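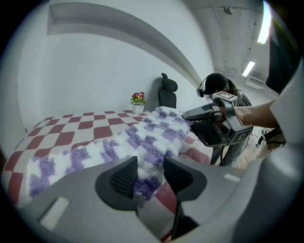

Chunky-Knit Blankets: Folding, Washing, Storage

Updated 31 Mar 2020

Fold before washing or storing. Lay the blanket flat on the bed and square the corners by hand. Do not pull on single loops; thick yarn stretches and does not recover evenly. Fold lengthwise in half, then in thirds from the short end. Support the underside with both hands when lifting.

Wash according to the fiber label. For polyester chenille:

Water: cold, gentle cycle
Detergent: liquid, half dose
Spin: lowest setting
Bag: mesh, zipper closed, 26 inches or larger
Drying: flat on a rack, turned once after 20 minutes

Hanging a wet blanket over a line lengthens it permanently. Tumble drying mats the pile.

Snags: work the loop back with a blunt crochet hook, taking slack from the neighboring stitches. Do not cut.

Checked cotton sheets: wash dark red and white prints separately for the first few cycles. Red dye can transfer to pale yarn if the two are left together damp.

Storage: cotton bag, shelf, no weight on top. Refold in August if the blanket has not been used since winter.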